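Flirkitz Floor Oil – Frequently Asked Questions

How long must I wait before I walk on the floor?
Please wait three hours with socks and one full day with shoes. Furniture can go back after 30 hours. Rugs should stay away longer, almost 60 hours if the room is cold.

Can I use the oil on a floor which was varnished before?
No. The varnish must be sanded off completely, otherwise the oil stays on top and becomes sticky.
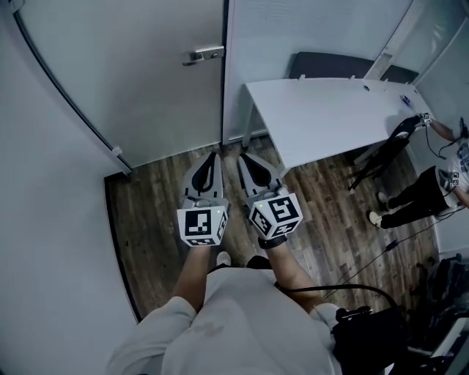 If you are not sure what finish you have, put one drop of water in a corner. When it goes into the wood, the floor is ready for oil – when it stays as a drop, there is still varnish or wax.

Do you sell small cans?
Yes, the Britenen shop has the small size in all colors. The Conus shop keeps only the clear oil until December.

Can I wash the floor with normal soap?
Use the Eklund wood soap, and only a little water.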